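**Do waffle-weave towels really dry faster, or is that just something printed on the label?**

posted in Laundry & Linens, by unano_upstairs

I have 9 bath towels that are all the same thick terry kind, and by the end of a wet May half of them smell like a basement. My apartment in Brastthorpe has one small window in the bathroom and no outdoor line. The dryer is downstairs, shared, and takes forever.

Every store page I look at says waffle or "honeycomb" towels dry in a fraction of the time. A fraction of what? Nobody gives the size of the towel or the room it was hung in. I've bought enough miracle mops to be careful. I'd be replacing the lot, so before I spend 200 dollars I'd like to hear from people who have used them for more than a week. Also, do they get scratchy? And can you fold them so they stay folded? My shelf is shallow and thick towels slide off the front.

---

**Backlund_Linen_Drawer**

I switched most of ours over a while back and I'll give you the boring version. Yes, they dry faster. They also hold less water, and you can't have one without the other. If you have long hair you'll be reaching for a second towel, and then you have two damp towels on the rail.

The label on mine said "spa thickness." They were thin. They shrank in the first wash too, more in length than in width, so buy a size up if you like to wrap one around yourself. I wouldn't believe any shrinkage number on a package until you've washed one yourself.

Watch out for what gets called waffle. A lot of it is a plain towel with a bumpy surface, and in a store photo you can't tell. Look at it up close if you can. You want to know if there are real pockets with thin spots between them, or only little raised bumps on a cloth that's the same weight all over.

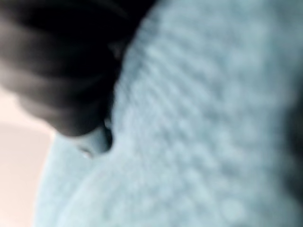
*Backlund_Linen_Drawer · member · 8 answers in Laundry & Linens*

Pale blue with small rounded bumps in rows, and from a picture alone I wouldn't swear to waffle, knit or terry. Sellers know that perfectly well. If the listing doesn't give a weight and a fiber, skip it.

As for folding, thinner cloth does make a flatter stack, but a springy weave won't hold a crease like a flat one. Fold in thirds the long way, then in half, then in half again, and put the rounded edge toward the front of the shelf. Smooth it with your palm as you go and don't bother trying to press it sharp. It'll relax anyway.

Scratchy depends on what you put in the wash. Skip fabric softener, it leaves a film and then the towel won't take up water. I've read that vinegar fixes everything. I tried it, and my towels smelled faintly of salad until the next wash.

---

**randar_basement**

just get a fan

I had the exact same smell and bought 3 waffle towels. Same smell by the end of the month, because the bathroom was the problem. Put a cheap fan in the doorway after a shower and hang the towel fully open, not doubled over a hook. My old terry ones are fine now.

---

**unano_upstairs** (original poster)

The fan idea is annoying because it costs less than what I was about to do. They've all been on hooks. I'll try a rail first and buy one waffle towel, a single one, and hang it next to a terry one overnight. If the store page was right I should be able to tell by breakfast.

@Backlund, does yours still shed in the dryer? My lint screen is full every load and I don't want to trade one nuisance for another.

---

**Backlund_Linen_Drawer**

A lot for the first few washes, then hardly any. Wash new ones by themselves, especially dark colors. And do your overnight test with both towels equally wet, or it won't tell you much.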